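Subject: Re: [flurham-tidy] Folding on the bed vs. folding at a table

Hi all,

Catching up on the list after a couple of weeks away, and I see the table folders have been busy. I wanted to answer this one from October before it sinks out of sight:

> I honestly don't see how anybody folds on a bed. It's too soft,
> everything slides into the dip in the middle, and by the time
> you're done you've got a stack at one end that leans over the
> minute you sit down to do the socks. I bought a folding table
> for the purpose and I'm never going back. Also, does anyone
> bother laying sweatshirts out flat first, or do you just fold
> them in the air against your chest like my mother did? I get
> a lump at the neck every time I do it her way.

Two questions there, so two answers, and I'm going to be long-winded because I have opinions on this (sorry, sorry, delete at will).

First, the bed. I'm a bed folder and I always will be. I don't have space for a table in the bedroom, and if I fold in the kitchen then the piles live in the kitchen for nine days until somebody needs a clean shirt. I know myself! If the clothes are on the bed, they have to be gone by the time I want to sleep. It's the only deadline in this house that gets respected.

The dip is real, I'll give you that, but it depends on how you use the space. I work from the front edge and leave the back of the bed for the bedding. Quilts go on first, folded, up at the back, and they stay there the whole time like a sort of bookend. Then the tops get spread out in front, and I don't stack anything until everything that's going to be in the stack is lying where I can see it. The leaning tower you describe comes from stacking as you go, I think. I used to do that, and I used to end up with a tank top at the bottom and a hoodie on top of it and the whole thing rolling onto the floor.

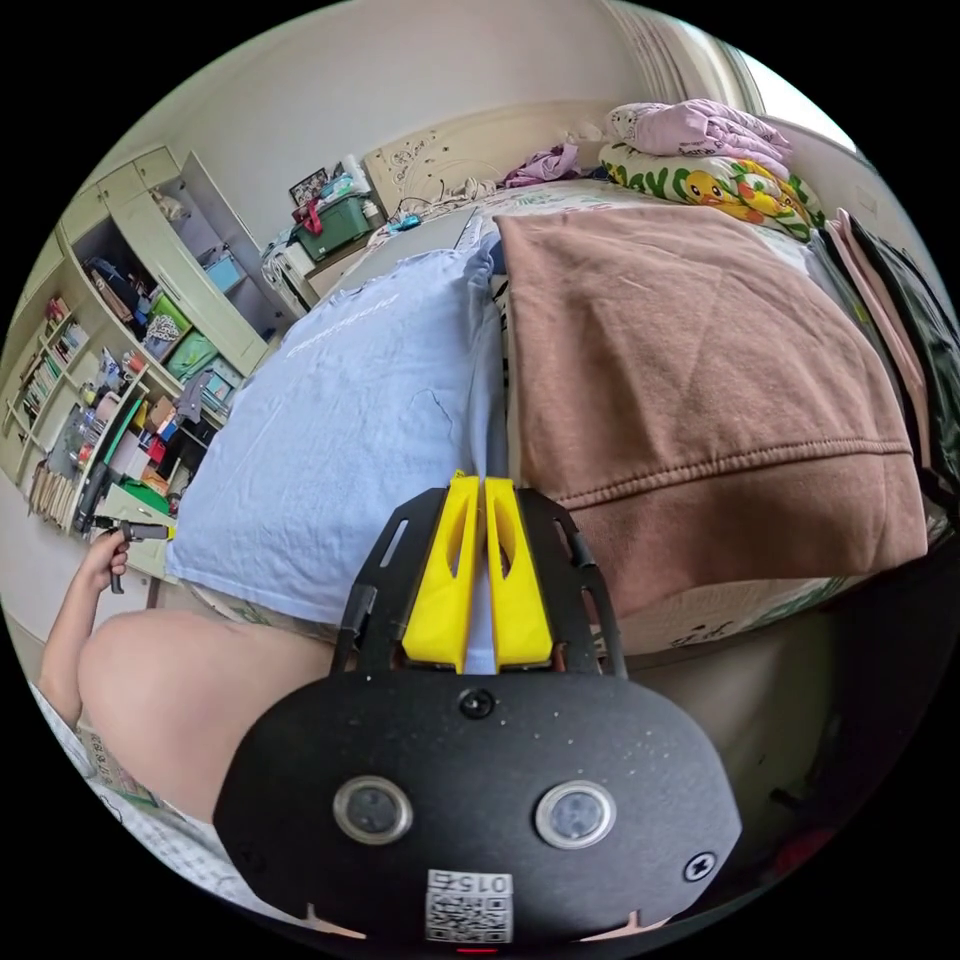
Sorting by thickness is what fixed it for me. I used to sort by color because it looked pretty, and then by whose drawer it was going to, and neither one did a thing for the stacks. Now the thin knits go on one side and the heavy stuff goes on the other, so a light blue T-shirt can be lying out on the left with all its wrinkles while a thick brown thing is already folded on the right, with that wide band of it hanging over the edge of the mattress. I don't mind a bit of overhang while I'm working. The edge is handy, really, you can line a hem up with it and you've got a straight line for free, and a straight line is what you're missing when you fold on something soft. The slippery stuff I keep way over to one side and fold dead last, and I fold it in half and then roll it. Anything shiny will undo itself if you fold it flat and look away. I've tried tucking the sleeves under, I've tried putting a heavy sweater on top of it overnight, and rolling is still the only thing that holds.

Somebody else on the list (I can't find the message now, it was in the long thread about the Nustis drawer dividers) said they iron T-shirts before they fold them. Good grief. I pull them. One hand on the shoulder seam, one on the hem, a good tug, turn it ninety degrees, another tug, and then smooth it down from the middle out. You get most of the wrinkles and the rest come out when you wear it. If there's lettering on the front I smooth around it and not over it, particularly if the shirt's been washed a lot. I rubbed half a letter off a Wurgate 10K shirt once by being too enthusiastic with the side of my hand, and it was a shirt I liked.

I timed myself last month, by the way, because of the argument we had in the spring about whether sorting first is a waste of time. One full load, mixed, sorted by thickness and then folded: 17 minutes. I didn't time it the old way for comparison, so it proves nothing, but I remember the old way feeling like an entire evening.

Now, the sweatshirt question. Yes! Lay it out flat! I know your mother did it against her chest and so did mine, and I can do it too, it's a lovely motion, but it only works on something with no weight to it. A sweatshirt hangs from wherever your chin is pinning it and the neck bunches up under there, and that's your lump. Put it down on the bed, front side up or front side down, I go back and forth on that. Get the shoulders even before you touch anything else. Then find the sleeves, because one of them is always scrunched up underneath or balled toward the middle, and pull it out by the cuff until it's straight. Fold one side in by a third, lay the sleeve back down along the body, same on the other side, then bottom up to the top in two folds.

The part that took me years to notice is the cuffs. A ribbed cuff is thicker than the rest of the sleeve, and if both cuffs land in the same spot you get a bump there that throws off every layer above it. So I stagger them, one an inch or two lower than the other. It's a tiny thing and it makes a difference by the third sweatshirt.
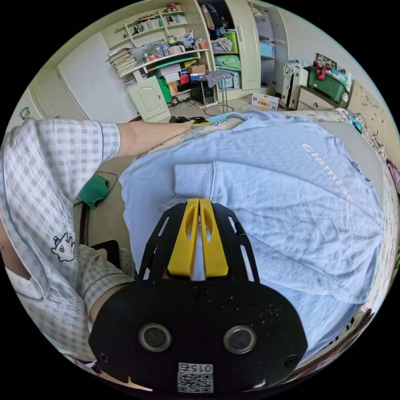

Lu wrote to me off-list to say that front side down is the only way to go if there's printing on it, because then the design ends up on the outside of the finished fold and you can tell which one you're grabbing, and that anyone who folds the print to the inside deserves to pull out the wrong sweatshirt every morning. Strong words! The other half of that message was a complaint about my cuffs, the argument being that if you fold the sleeves across the back at an angle, you don't have to stagger anything. I tried it last night on a light blue one with white lettering across the front, and I have to admit it lay pretty flat. I'm not fully converted. The angled sleeve makes a wedge shape when you bring the bottom up, and on a bigger size the elbow sticks out the side. On a small one, sure.

The print-outward idea I'm going to keep, though. We have more than one light blue top in this house and from the folded edge they're the same thing exactly, and I've been unfolding and refolding for years to find out which was which. If you store them upright in the drawer, fold so the lettering comes out along the top edge. It takes a little fiddling to get the last fold in the right place. With words that run way over to one side you may only get three or four letters showing, but that's enough to go by.

A few leftovers, and then I'll quit.

Whoever asked about quilts: thirds lengthwise, then thirds again, with the open ends tucked toward the wall. I don't bother with vacuum bags for anything I'm going to want before spring. And if the quilt has a patterned end, leave that on the outside for the same reason as the sweatshirts.

For the person with the dog: a sheet over the bedspread before you start. Take it off when you're finished and shake it out the window. I do this even without a dog.

Clear the little stuff off the bed first. Chargers, glasses, hair ties, the remote. I have folded a phone cable into a pillowcase and then spent a whole Saturday's worth of swearing looking for it, and I've heard worse stories on this list.

On the Flurham swap: I've got 2 bags of folded sweaters ready to go, adult sizes, nothing with holes, a few with pilling that a razor would take care of. I can bring them whenever the next one is, I just need to know if we're doing the church hall again or somebody's garage. If it's the garage I'll bring a sheet to put under them.

And to my friend with the folding table, how high is it? I might be talked into one for the summer if it's tall enough that I don't have to bend. My back is the one part of me that agrees with you.

Happy folding,

The bed folder on the second floor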